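4.2 What fans do with a second clip

I want to start this section with the thing that made me change my coding sheet halfway through, because I think it matters more than the tidy version in Section 3. When I began collecting posts about cast interviews for Jerley, I treated each interview as one event. The cast sits down, somebody asks questions, the video goes up, people talk. That was my unit, and I was pretty happy with it!

Then the fan site Draneo started adding clips to posts that were already up. A write-up would go live with one video, and a couple of days later there'd be a second video tucked under the first, with a short line at the top saying so. No new post, no new comment thread. The talk about clip two landed right on top of the talk about clip one, and my nice clean unit fell apart.

So I went back and split everything by hand. The set for this section is 367 comments from 7 posts, all of them about Jerley cast interviews, all of them on posts that were updated at least once. I dropped anything under three words and anything that was only a link. Parvathi Mathew coded the whole set separately from me, and we talked through the ones where we didn't match (mostly jokes, which are a pain to code, and I don't think either of us ever got fully comfortable with them).

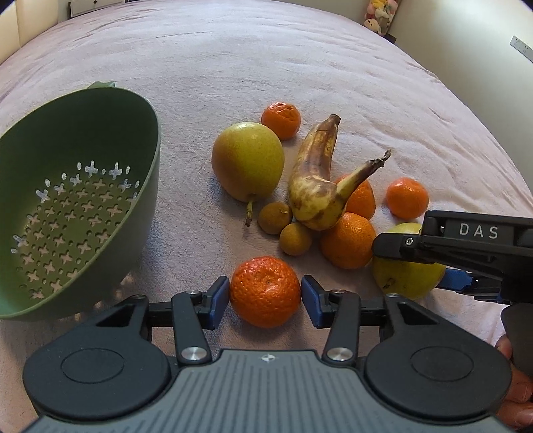

The first thing we saw is that people hardly ever talk about the show in the second round. In the first round they do. They want to know who's coming back, whether the lighthouse plot is over, why the wig changed. By the time the second clip shows up, most of that has been chewed over, and the regulars move on to the cast as a group of people who seem to like each other. Who laughed first, who got cut off, who always sits on the left. One commenter wrote, "I have watched this four times and I could not tell you one thing they said about season three." I loved that comment, and I've ended up using it as a kind of label for the whole pattern. In our notes we call it "company talk."

Company talk isn't the same as gossip, and I'd like to be careful here. Gossip in our coding meant a claim about somebody's private life, and we found very little of it. The moderators at Draneo take it down fast, so I can't say how much was posted in the first place. What stays up is milder and, to me, more interesting. People treat the clip the way you'd treat a dinner you were at. They retell it. They quote a line slightly wrong and get corrected. They bring up an older interview where the same joke got a worse reception.

The second thing is about time of day, and I nearly left it out. New clips on Draneo usually went up on a Wednesday, late in the afternoon, and the first-round comments came in a big rush before dinner. Second-round comments were slower and longer. Hema Poduval, who read an early draft of this section, asked me whether that was a real difference or only what happens when the people in a hurry have already gone home. Fair question. I don't have a good answer, and the comment times on the site are set to the reader's own clock, so I'd need the site's records to check it properly.

Figure 3. Steps in the second-round coding, in the order we did them:
Step 1. Mark the update line and split the thread at that point.
Step 2. Sort each comment as show talk, company talk, gossip or other.
Step 3. Flag any comment that mentions both clips.
Step 4. Compare the two coders' sheets and settle the mismatches.

Step 3 gave us more trouble than I expected. A comment like "better than the first one" clearly mentions both clips, but what about "they're so much more relaxed here"? More relaxed than where? Parvathi wanted to count it and I didn't, and we went with her rule in the end – if a comparison needs a first clip to make sense, it counts as mentioning it. I've come around to her view since then. It does push the flagged group up a bit, and anyone reusing our sheet should know that.
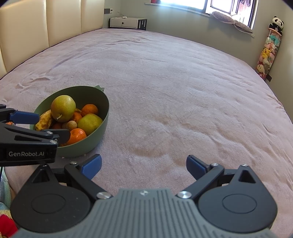
I also looked at whether the host made any difference. Two of the posts covered interviews run by Varghese, the podcast, where there's a regular host asking the questions. In the other five the cast asked each other. With a host in the room, commenters spent a lot of their energy on the host: the questions were too soft, or too long, or the same ones everybody asks. When the cast ran things themselves, that whole line of complaint dropped away, and the silly questions (favorite snack, worst accent, who'd survive a camping trip) got quoted back with real affection. Nobody seemed to mind that they learned nothing about the plot.

There's one exception. In the July post, the cast-run clip included a long stretch about pay and working hours, and the thread turned serious in a hurry. Company talk nearly vanished for that one. I kept the post in because it met the rules, but I read it separately, and I come back to it in Section 5 along with the longer comments from Fondia, where members can write up to 500 words and very often do.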